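Skorilwood Site Audit

Skorilwood Site Audit crawls your website and lists the pages that search engines are likely to skip, misread or load too slowly. It runs in the browser, so there is no software to install and no plugin to add to your site.

Enter your home page address and press Start. The crawler follows your internal links and reports broken links, missing titles, duplicate meta descriptions and redirect chains. A site with 50 pages is usually finished before you have read the first results.

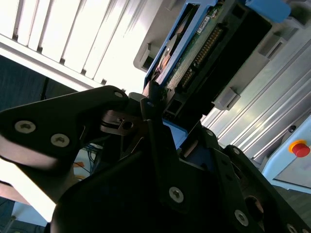

Each problem is marked High, Medium or Low. High means the page can't be indexed at all. You can sort the list by page or by type of problem, and export it as a CSV file.

Plans

Gindlow Basic: one site, up to 50 pages per crawl, reports kept for 30 days.
Gindlow Plus: 6 sites, no page limit, reports kept until you delete them. 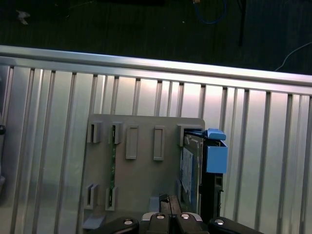
Both plans include the redirect checker and the sitemap generator. Plus adds scheduled crawls, which can run daily, weekly or monthly. You can change plans at any time from the Billing tab, and the new price starts with the next invoice.

Crawl settings

The crawler obeys your robots.txt file by default. If part of your site is behind a login, add the user name and password under Access. Crawl speed can be set from 1 to 9. Shared hosting accounts should stay at 3 or lower.
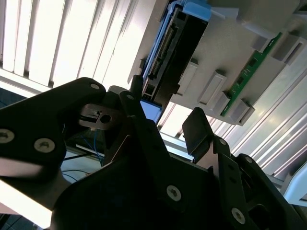
Reports can be sent by email to more than one address. The Rizk connector, included with Plus, copies new problems into your task list and closes them when a later crawl finds them fixed.

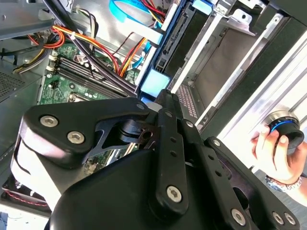 Losidberg is the self-hosted edition of Site Audit, for companies that keep crawl data in house. It has the same reports and settings as Plus. It runs on an ordinary desktop computer, and the license is tied to your account. Updates are downloaded from the customer area.

Support is by email in English. Include the crawl number shown at the top of your report.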